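Imprimer | Envoyer par e-mail | 3 partages | 0 commentaire

Industries du cinéma et de la télévision
Séance 6 : la chaîne des droits d'un long métrage, du préachat à la diffusion

Version du 9 mai 2020

1. Rappel de vocabulaire

On appelle mandat la convention par laquelle un producteur confie à un tiers l'exploitation d'une œuvre sur un territoire, pour un support et une durée donnés. Le mandataire ne devient pas titulaire des droits. La cession transfère le droit lui-même, dans les limites inscrites au contrat. Les copies de mars confondaient souvent les deux notions ; revoir la séance 4 avant de traiter l'exercice.

Le minimum garanti (MG) est une avance versée par le distributeur, récupérable sur les recettes revenant au producteur. Il n'est pas remboursable en cas d'échec commercial, sauf clause contraire.

2. Cas d'étude : le film Cota

La société Murnov produit Cota, long métrage de fiction tourné en langue originale sous-titrée. Le distributeur Skovik acquiert un mandat salle et vidéo. La chaîne Kermani préachète une fenêtre de diffusion, exclusive pendant sa durée. Le contrat de Kermani est signé avant le premier jour de tournage, celui de Skovik après le premier montage. L'ordre des signatures a une incidence sur le rang de récupération, voir le point 4.

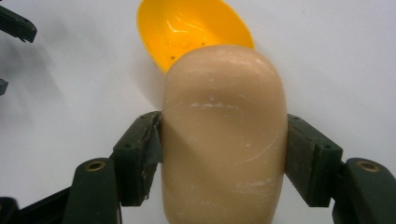 3. Sortie en salle

Skovik retient une combinaison de 40 copies en première semaine. Le film réalise 2848 entrées le premier jour, avant-premières non comprises. On évitera de comparer ce chiffre à celui d'un film sorti sur un parc plus large : l'indicateur pertinent est la moyenne par copie, à rapporter au nombre de séances effectivement programmées.

Les frais d'édition (copies, affichage, bande-annonce, achat d'espace) sont avancés par le distributeur. Ils sont opposables au producteur dans la limite du plafond contractuel. Tout dépassement non autorisé par écrit reste à la charge de Skovik.

4. Ordre de récupération

a) commission du distributeur ;
b) frais d'édition opposables ;
c) minimum garanti ;
d) recettes nettes part producteur (RNPP).

Dans le cas Cota, la commission est calculée sur l'encaissement brut distributeur. Après récupération du MG, la RNPP se partage selon le tableau annexé au contrat de coproduction : 40 % aux coproducteurs minoritaires, le solde à Murnov. Le total des parts doit toujours être ramené à 100 avant tout calcul d'intéressement des interprètes et des auteurs.

Attention : l'intéressement d'un comédien peut être assis sur la RNPP ou sur le nombre d'entrées. Les deux formules ne se déclenchent pas au même moment et ne se cumulent que si le contrat d'engagement le prévoit.

5. Travail à rendre

Rédiger une note d'une page sur la question suivante : Kermani peut-elle s'opposer à une mise en ligne anticipée du film par Skovik ? Citer les clauses utilisées et distinguer exclusivité de fenêtre et exclusivité de support.

Imprimer cette page | Envoyer par e-mail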